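Notebook - audience numbers, golf stream
September 7, 2024

Right, where I got to before lunch. I'm trying to work out why our viewing figures for the Clallach women's amateur final don't agree with the ones Gultik sent over. We had 1,041 devices on the stream at the peak. Gultik's dashboard has 560. Both of us are looking at the same back nine on the same afternoon, so somebody's definition of a viewer is off, and I spent a good chunk of last night hoping it was theirs.

First thing I did was pull our raw log again and re-run the peak from scratch, in case I'd fat-fingered the window. Same answer, 1,041. So at least I can copy and paste properly.

Second thing was to read the Gultik notes all the way through (I know, I know). Their peak is an average over five minutes, and a device only gets in if it has stayed connected for the whole stretch. Ours is an instantaneous count and takes in anybody who has so much as opened the player page. On a golf stream that's a huge difference! People drop in, see someone lining up a putt, wander off to put the kettle on and come back on a different device.

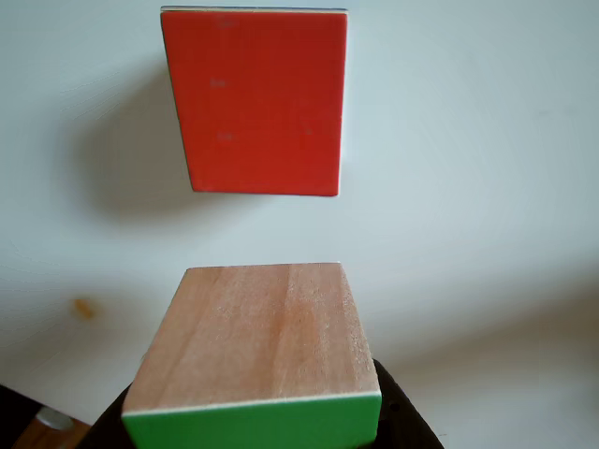 Re-running it their way

I wrote a little script that throws out any session that doesn't span the full window, then averages what's left. First go gave me a number well under theirs, which had me swearing at the screen until I noticed I was treating every reconnect as a brand new session. The Nondgate end of the course has dreadful mobile coverage, and everyone watching from the gallery on their phones was being dropped and picked up again over and over. Once I stitched together reconnects from the same device, the peak came out at 552.

So 552 against 560. I can live with that. The leftover is probably down to how long a gap each of us will forgive before calling it a new session, and I haven't asked Gultik what theirs is yet. Will do.

What bugs me a bit is that we've been putting the instantaneous number in the round-up for the club since February. It isn't wrong as such, but we never labelled it, and if the organisers have been laying it next to anyone else's figure they'll think our coverage is going gangbusters. I'd like the colour-coded table in the next round-up to carry both, with the definition printed underneath.
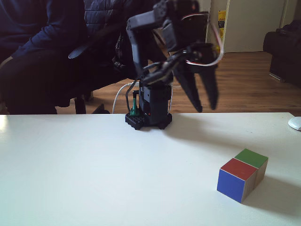 I've mocked one up in the shared folder. Have a look and tell me if the footnote is too long, because I suspect it is.

Time of day

The other half of this is the tee times. The final went off early to dodge the forecast rain, and I'd assumed that would flatten everything. It did flatten the opening holes. The curve after that is a much nicer shape than I expected though, a slow climb to the turn and then a proper jump when the playoff started. The Bepari highlights clip went up partway through the playoff, and I can see a fair few arrivals coming from that link, so I can't say how much of the jump is the golf and how much is the clip. Would need to split by referrer. Parking it for now.

I also tried lining our curve up with last year's, which was a mistake. Last year started after lunch, had no playoff and was on the old player, so there's hardly a thing in common apart from the course. Crossed that one out.

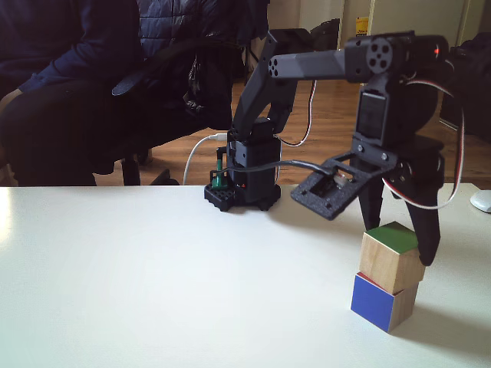

Definitions, then, since that's where the trouble keeps coming from. I want each measure to sit squarely on the one before it, so that sessions are built from connections and viewers are built from sessions, and you can lift the top one off without disturbing what's under it. At the moment our viewers figure skips sessions altogether and goes straight back to connections - no wonder it came out so big.

To do:
Ask Gultik what gap they allow on a reconnect.
Split the playoff arrivals by referrer.
Change the label on the old round-ups.
Move the script out of my home folder before I lose it again.
Check whether the Clallach scoreboard page opens the player in the background. If it does, that's a whole other pile of devices who never watched a shot.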